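I finally sat down this weekend with the rulebook we use at Edum for the keyboard task, and wow, it had gotten long! It started as 2 pages back in September, and now there are 20 rules, some of which contradict each other.

So I've been trimming. My favorite survivor is the dullest one: write down every change to the scene before you run it - the lighting, the way the board is turned, all of it - and don't touch anything until the batch is done. I skipped that once on the Nosell runs and ended up with 1,146 trials I couldn't compare to anything (I'm still a little sore about it).
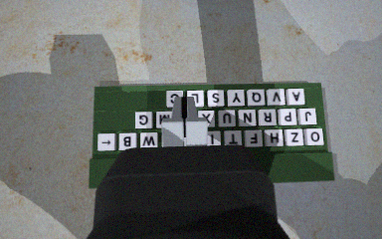 The other one I'm keeping is that a failed run stays in the log, with a plain note next to it, even when it's embarrassing. Next up is the section on stopping a run early, and I already have six drafts of that.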